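Bench notes: one surface, one tool, one sheet of paper

Posted 2 Jan 2019

The old bench had a drawer unit under it, a shelf over it and a pegboard behind it, and at no point in its life could I put a hand down on it without moving something first. I took the shelf and the pegboard off in March and sold the drawer unit. The replacement is a plain flat top, pale, with nothing fixed to it. I have used it long enough now to write up what works and what needs changing.

The requirement was simple. I do small work: fitting screws to eyeglass hinges, opening the backs of clocks, scribing lines on brass strip, replacing the batteries in things that were not designed to have them replaced. All of it involves parts that are dark or metallic and very small. On the old brown bench a dropped screw was gone. On a light matte surface it shows up as a dot, and a dot can be picked up.

Gloss was ruled out early. I had a glossy white offcut from a kitchen job and tried it for a week. Every lamp in the room appeared in it, and a steel part lying next to the reflection of a lamp is harder to see than the same part on brown. Matte cream is easier on the eyes than pure white, too, particularly late in the day when the overhead light is doing all the work. The top I ended up with came from the seconds rack at Lumport, where they had marked it down for a color mismatch with the rest of the batch. The mismatch does not matter to me.

The rules for the bench are written on a card and taped inside the cupboard door:

One tool out at a time.
Pointed tools go from hand to hand, never down on the top with the point exposed.
Paper under the job if the job has loose parts.
Wipe before starting and again before leaving.

The second rule is the one that took practice. A pointed tool set down on a flat top will roll, and it will roll toward the edge. If it reaches the floor it lands on the point. I lost two good scribers that way on the old bench. An open palm, held still, is a better place for a tool to go than any rest I have bought.
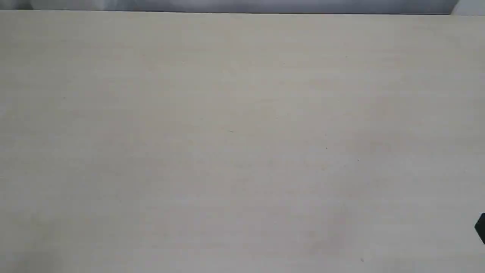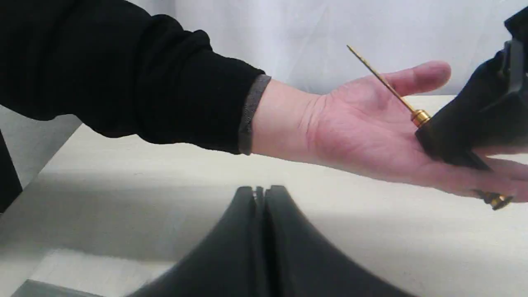
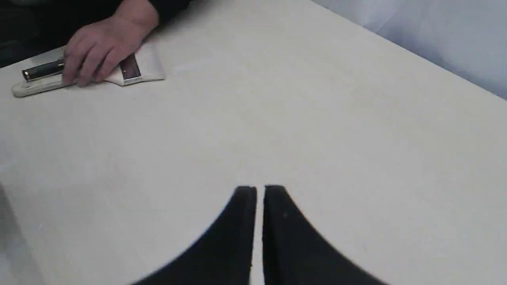
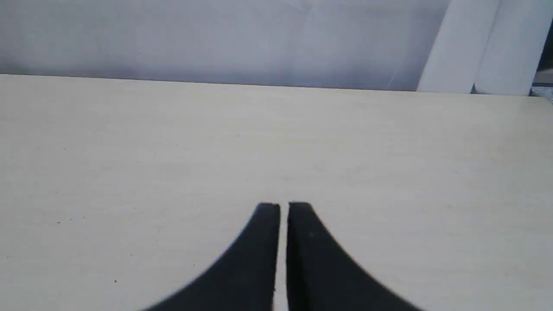

Folded paper deserves a longer note. I used to work on a rubber mat with molded compartments, sold under the Clerkum name, and I still have it for jobs that have to be left overnight. For anything finished in one sitting, a sheet of ordinary white paper folded once does as well. The fold makes a trough. Parts slide into it when the sheet is lifted, and the sheet can then be used as a chute to pour them into a tin. When it gets dirty it goes in the recycling. The weight matters slightly: ordinary printer paper is fine for screws, but for clock parts I use something closer to card stock so that the trough holds its shape.

The wipe is done with a barely damp cotton cloth, then a dry one. I tried compressed air and gave up on it. Air moves grit from the part of the top you are looking at to the part you are not, and in my case also onto the windowsill. A cloth takes it away. Fine filings need one extra step, a pass with a magnet inside a plastic bag, which picks up steel and leaves brass. The brass comes up with a loop of masking tape wound sticky side out. If a speck survives all of that, it is either a mark in the surface or a problem for the next day.

Lighting took longer to settle than the top itself. I started with a single swing-arm lamp on the left, which gave a strong shadow to the right of anything taller than a coin. A second lamp on the right gave two weaker shadows. What I have now is the ceiling panel plus whatever comes from the window, with the swing-arm kept folded back and used only for engraving, where a low raking light is useful for seeing the depth of a line. For general work, flat light wins. It looks dull and it is easy to see in.

Height is the item I got wrong. I set the legs for standing work, then did nearly everything sitting down. The legs adjust in steps, and the step I want is between two of the holes. A Clundura leveling foot under each leg would make up the difference, and I have a set on order – the short threaded type, not the caster. Until they arrive I am using the stool one notch higher, and my knees are close to the underside of the top.

Storage has moved across the room. Tools live in a shallow tray on a side table behind me, in the order I tend to use them: drivers, scribers, tweezers, pliers, then everything else. Having to turn around to get a tool sounded like a nuisance on paper. In use it means I put one back before I take the next, and the first rule on the card takes care of itself. The tray is a Tambunan seed tray with a felt liner cut to fit. The felt is a dark gray, chosen badly, and I will replace it with something lighter for the same reason I replaced the bench.

Outstanding items, in no particular order:

Leveling feet, as above.
Lighter felt for the tray.
An edge strip along the back, low enough to wipe over and high enough to stop a screw. I have a length of beech bead that would do, but it will have to be clamped and not screwed, as I am not drilling into the new top.
A proper home for the cloths. They are currently on the door handle.

I also want to redo the card. The tape has started to lift, and the rule about paper ought to say which weight.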